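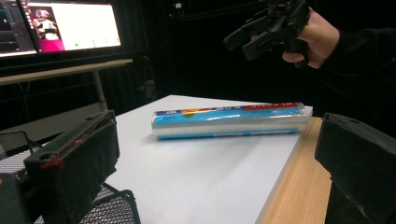 4.3 Demonstration for visitors

1. Place one item on the white board. Lay it on its side.
2. Open both fingers of the gripper fully before the visitor takes the handle.
3. Let the visitor make 5 slow attempts. Each turn is 15 minutes at most.

Note: For the Zondatham open day, Mr. Tsutomu Sakai keeps the list of turns. Please ask him before you change the order.

Caution: Keep hair and sleeves away from the fingers while they close. Visitors under 18 must have an adult beside them.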